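Guides > Campaign Tools > Scheduling

Section 2: Setting up a seasonal ad campaign in Nenari

1. Open Campaigns and choose New. Give it a name your colleagues will recognize in March. "Final_final" is taken.

2. Pick a start date. Nenari accepts any date, including ones already gone.
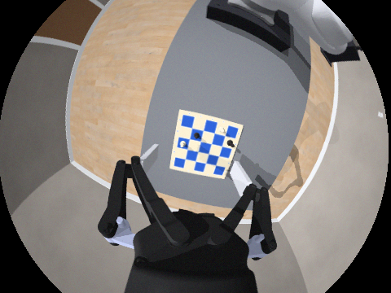
Chessboard with four pieces, simulated.

3. Upload your video spots and set the daily cap. The lowest cap is 200 views.

Caution: Blank means unlimited. Your finance team will explain the difference at length.
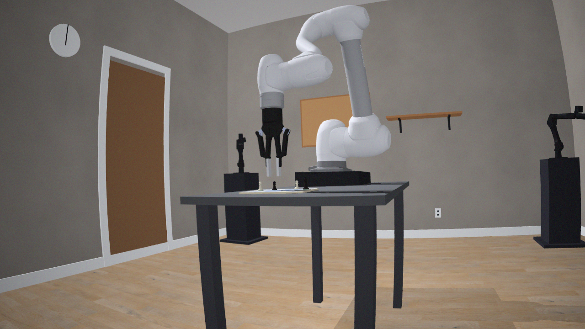 Can I change the slogan once the campaign is live?
Open the Copy tab, edit the line and press Republish. Stores that have printed the old one will keep it on the wall.

4. Add store regions. Each region needs its own approver, and approvers can't approve themselves, however senior they feel.

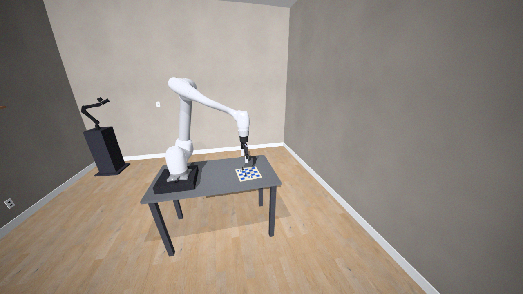 5. Send the campaign for approval. If error 513 appears, two regions share a store. Remove it from one of them and send again.

Note: Slogans over 300 characters are rejected. So are most slogans under it, but that happens in meetings.

Related articles
Importing a store list from Drelska
Why your jingle won't upload
Ending a campaign early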